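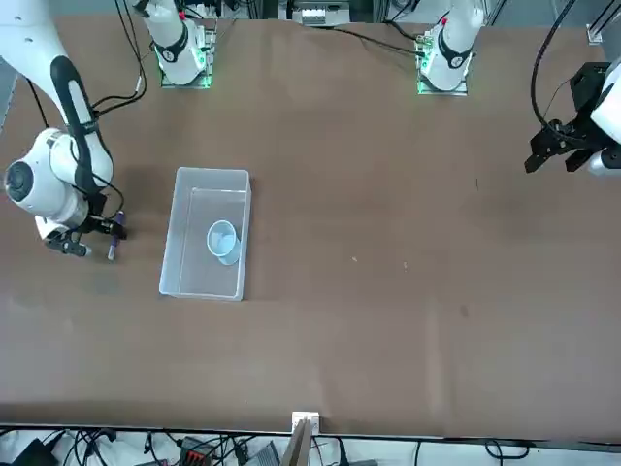 Home News Business Jobs Sports Contact

We use cookies to improve your visit. By continuing you accept our cookie policy.

Robot arms take over sorting bench at Faletport returns center

By Gintarė Mets
September

FALETPORT — Sorting small items by hand is being phased out at the Hiltum returns center, where pairs of robot arms now do part of the work that used to fill a full shift.

The company employs 157 people at the site. Managers said none of them will lose their jobs this year, but 23 sorters have been moved to other duties, mostly inspection and repacking. Their hourly pay stays the same. The evening bonus does not, and several workers said that will cost them money.

The arms pick up loose goods such as pens and cups one at a time. Hiltum bought the system from Kratochvíl, which also trains the staff who run it. The course takes 20 hours and is held during paid time.

Feven Workneh sorted returns for six years and now looks after two of the benches. She said her wrists hurt less than they did, and that she spends more of the day on her feet and more of it alone.

"We used to talk across the table all morning," she said. "Now I go from one bench to the next and look at a screen. I like the work. I miss the company." 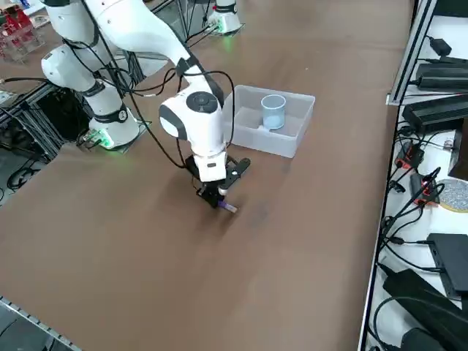

What happens when an arm drops something?
The worker in charge of the bench stops it, picks up the item and starts it again, and the stop is entered in the shift log.

Each bench is expected to handle some 300 items a shift, fewer than an experienced sorter. Hiltum said the benches can also run through the night, when the hall was closed until now.

Employees have asked for a written promise that the night runs will not be left to one person. The company said it will answer before the same system goes in at its Purnadthorpe site.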